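Put the Booklet Back in the Box

My washing machine is a Dukeo, bought new, and it came with a power cord, two hoses, a bag of bolts and a card the size of a playing card. The card had a square code on it to scan with a phone. Under the code it said to visit the website for full instructions. There was no booklet.

I think there should have been one. I think anything sold with a plug, an engine or a set of moving parts should come with printed instructions, complete, in the box, and that the maker should have to mail another copy to anyone who asks for it for as long as parts are sold. This used to be normal. It stopped being normal within my adult life, and I don't remember anybody asking the people who buy the things.

The usual case against paper is that nobody reads it. I have heard this from a salesman, from a neighbor and from my own brother. It is true that few people sit down with a washing machine manual on the first evening. They put it in a drawer. Four years later the machine stops in the middle of a load with the door locked and a code on the display, and then they read it very closely. A manual is like a spare tire in that way. The fact that it spends most of its life untouched tells you little about whether it should be there.

When my machine stopped, I scanned the card. The page it led to had been moved. I searched the site for the model number and was offered three machines with nearly the same number, and had to go down to the basement with a flashlight to read the label on the back. I was then asked to make an account. Before I could make the account I was asked to agree to terms, which I copied out and ran through a word counter later that night, when I was still annoyed. They came to 2,266 words. The part of the manual I needed was one line long. It said to turn the small cap at the bottom left and let the water out into a shallow pan.

I live outside Greenwood, where the phone signal in a basement is what you would expect. I was able to walk up and down the stairs. My mother, at the end of her life, was not, and she had no phone that could scan anything. She ran her house well with a kitchen drawer full of booklets, each with the receipt stapled inside the back cover and the date of any repair written on the front. If she were setting up that house now she would need a son to look things up for her, and she would have hated that.

The second argument is cost and waste. Paper uses trees, ink and fuel, and a thick manual in a dozen languages is a poor use of all three when the buyer reads one of them. I accept that. The answer is a thinner manual. Print it in the language of the country where the thing is sold and leave out the nine pages warning me not to wash a pet in it. I don't believe the saving to the forest is what moved the companies, in any case. The same firms ship me a machine wrapped in foam blocks and plastic film, with a printed offer for an extended warranty on heavy coated stock. They can find the paper when there is something to sell.

The third argument is the best one, and I want to be fair to it. An online manual can be corrected. If page 14 has an error, the error can be gone by morning, and a printed book will carry it forever. You can also search it, make the type larger, and watch a short film of someone changing the belt. All of this is good. I have watched those films and fixed things with their help. I would like both, and I do not see why having one should cost me the other.

An online manual can also be taken away. I own a Talelier sewing machine that belonged to my aunt. The company was bought, and then the company that bought it was bought, and the current owner's website has no record that the machine ever existed. The booklet still exists. It has a threading diagram on page 6 with a pencil arrow my aunt drew where she kept going wrong, and I go wrong in the same spot. If that machine had come with a card and a code, it would be a heavy green object I could not thread.

People who repair things for a living feel this more than I do. The man at the counter of Mikitz, the appliance parts shop on the state road, keeps a wall of manuals behind him in magazine boxes. He told me he has more than 2,000 of them and that he photocopies pages for customers at cost. He gets calls from other states. He also told me that the newest machine he has a real book for is older than his truck, and that for anything later he has to depend on whether the maker feels like letting him see the service pages. Some of them charge for it.

I looked at what printing might cost. A short booklet of plain pages, folded and stapled, is one of the cheapest things a printer makes, and the price drops fast as the number goes up. A church near us had 3,000 hymn sheets done for an anniversary and paid less than the flowers cost. I can't believe a firm selling a machine for the price of a month's rent is unable to bear it.

Printed matter has other good points that are harder to argue for, and I will only mention them. It stays open at the page where you left it. It can lie flat beside the job. You can read it with wet hands and no great loss. Two people can look at it together without passing it back and forth, and it doesn't go dark after thirty seconds while you are lying on your side with a wrench.
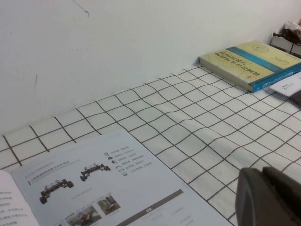
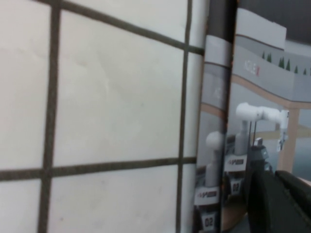
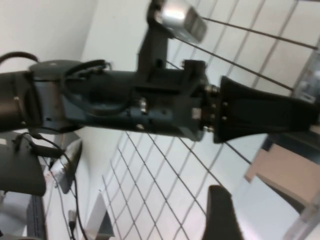
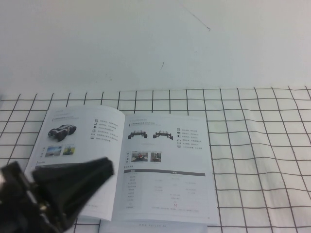

A law would settle it. Several kinds of goods already have to carry printed safety warnings, so the principle is not new. I would add the operating and basic maintenance instructions to that, and I would set a price line, say $100, below which a single sheet is enough. Nobody needs a bound volume with a toaster. Above the line, the buyer gets a booklet, and the text has to be lodged with a public library system so that it survives the company.

I don't expect this soon. In the meantime I do what the man at Mikitz suggested. When I buy something, I find the full manual online on the first day, while the page still works, and I print it. The Dukeo one ran to 38 sheets on my home printer and used up most of a cartridge. I punched it, put it in a folder, and stapled the receipt inside the back cover. It is on the shelf above the machine, next to the shallow pan.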